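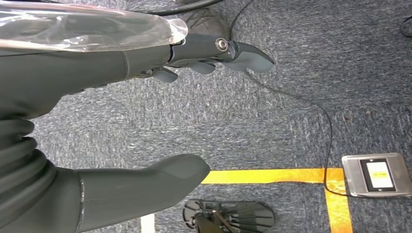 According to Hala Samir, no one in Jiritden ever asked for a carpet by its pattern; they asked for it by the sound it made underfoot. Her remark opens most accounts of Jiritden carpet, a flat, hard-wearing floor covering woven in and near the town of Jiritden, and it gets to the heart of why people are so fond of it. A good Jiritden carpet has a dull, close tread, and weavers still walk across a new piece in hard shoes before they will sell it.

Jiritden carpet is usually made from wool mixed with a smaller share of goat hair. The loops are low and are left uncut, so the surface stays level and does not crush easily under furniture. Plain colours are the most common, above all greys, slate blues and a brownish green known locally as drake. Patterned pieces exist, but they came later and were mostly made to be sent away.

Origins

Weaving in the town began as winter work for farming families in the Drullard valley. The earliest pieces were narrow strips, one arm's length across, laid side by side and stitched together on the floor where they were to stay. Many old houses still have these joined floors, and the stitching is a joy to follow - some rooms change thread halfway along, where one hand took over from another.

Wider looms arrived when the Stanciu mill opened beside the river. The mill took over spinning and dyeing but left much of the weaving to outworkers, who collected their yarn on a Wednesday and brought back finished lengths the week after. At its busiest the mill supplied yarn to almost 4,000 looms in the town and the villages above it. Its order books survive, and the thickest of them lists 2,718 separate lengths, each with the weaver's mark drawn in the margin. Some of the marks are tiny birds or keys, and a few weavers plainly could not resist changing theirs from one month to the next.

Making

The wool is washed twice, once in river water and once in water softened with wood ash. It is then combed, mixed with the goat hair and spun tightly. Dyeing comes after spinning. The slate blue for which the town is best known needs 4 dips, with a night's drying between each, and dyers judge the shade against a strip of old cloth kept in a drawer away from the light.

A loop carpet is built over thin rods laid across the warp. The weaver passes the yarn over the rod, beats the row down, and draws the rod out once the next few rows are holding it firm. Jiritden weavers keep 12 rods in play at once, more than is usual elsewhere, and this gives the surface its wonderful evenness. It also makes the work slow! A skilled weaver may finish no more than a hand's width in a morning.

The back is brushed with a thin flour paste and dried flat. Older pieces have no backing cloth at all and can be turned over when one side wears thin, although the underside is rougher and tends to catch on chair legs.

The Cluseo border

The one piece of decoration found on plain carpets is the Cluseo border, a narrow band of darker loops set in from the edge. It takes its name from a street of weavers' cottages near the upper bridge. Cornel Manole, in his history of the valley, argues that the band was first a measuring line used for cutting and only later kept for its looks. Others have pointed out that it appears on pieces which were never meant to be cut, and the matter has not been settled.

Care and repair

Jiritden carpet is brushed along the rows, never across them. Pulled loops are eased back with a blunt needle, working from the nearest edge, and should not be snipped. Moths are the main danger, and in September many households still carry their carpets outdoors for beating and a day in the sun. Faded pieces used to be sent back to the mill for redyeing, always to a darker shade, so a drake floor might end its life nearly black.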